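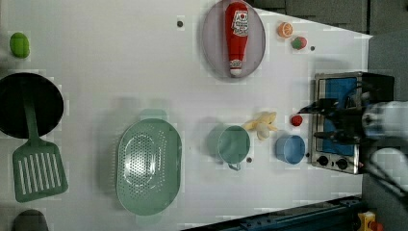
## Does ketchup really need the fridge? And other kitchen rules I've stopped trusting

Every January somebody forwards me a list of kitchen rules for the new year. The latest came from Lizeth Urrego, who got it from her sister, who got it from a cooking app called Nitano. Forty-odd commandments, all in the same bossy tone, and hardly a source among them. I read it twice and then started asking people which ones they follow.

Ketchup first, because it gets people the most worked up. The list says a bottle left in the cupboard after opening is "a danger to your family." Come on. It's full of vinegar, sugar and salt, and diners leave it on the table all day. The label on mine says to refrigerate after opening, and I do, mostly so it tastes the same in a month as it does now. Keeping it cold slows down the change in color and flavor. That's a quality reason, and a decent one. I don't see why it has to be dressed up as a scare.

Then bananas. The list wants the stems wrapped in plastic to make them "last up to twice as long." Up to! I tried this in the fall with two bunches from the same store, one wrapped and one left alone on the other end of the counter. By the weekend I would have had trouble telling you which was which. Vilho Miettinen swears by it and says I wrapped them wrong. Maybe so. But if a trick only works when it's done by Vilho, I'm not going to buy a roll of plastic for it. Put the ripe ones in the fridge. The peel goes an ugly brown and the inside stays fine for several days.

Tomatoes are the one where I have softened. For years I repeated that they must never, ever be chilled, since I'd read it everywhere. Then Hortensia Lozano served me a salad at her place on Maldonado Street and I praised the tomatoes, and she told me they'd been in the fridge since Tuesday. She had let them sit out for an hour before cutting. An unripe tomato should still stay on the counter. A ripe one you can't eat today is better cold than rotten.

Strawberries get a vinegar bath on the list, one part vinegar to three of water, and after that you're supposed to dry every berry by hand. I did it once. They kept a little longer, I'll grant that, but I also spent most of an evening patting fruit with a towel, and a few were bruised by the time I was through. My advice is duller: buy fewer, don't wash them until you're ready to eat, and pull out any soft one as soon as you spot it.

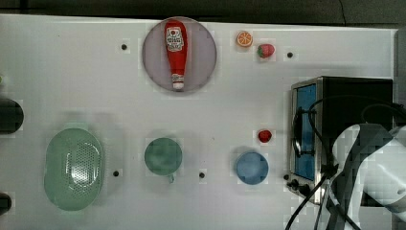 What bothers me more than any single rule is how many of them end with something to buy. A special box for berries. A cover for the half orange. A little disk from Werkurar that goes in the produce drawer and "absorbs ripening gas," sold in a pack of 8. Eliécer Espinoza bought the disks and says his lettuce lasts longer. I asked what it was lasting longer than, and he admitted he used to leave it in the bag it came in and forget about it. Now he checks the drawer every other day to see if the disks are working. I think I know what is saving the lettuce.

The app also claims its users save 500 dollars a year on groceries. Further down the same page it's 700. I wrote to ask which, and how they worked it out, and got back a coupon.

Some of the rules are fine. Cool leftovers in shallow dishes so they chill faster. Keep raw meat on the bottom shelf. Don't store potatoes in the fridge if you plan to fry them. None of this is new, and your grandmother could have told you most of it for free.

Serpil Dönmez thinks I'm too hard on the whole business, and that if a silly list gets one person to clean out the crisper it has done some good. She may have a point. I cleaned out mine while writing this and found a lime I can't account for.

If you have a rule you've tested yourself, with a before and an after, send it in and I'll run the best ones in March. "My mother always did it" is welcome too, but I'm putting those in a separate pile.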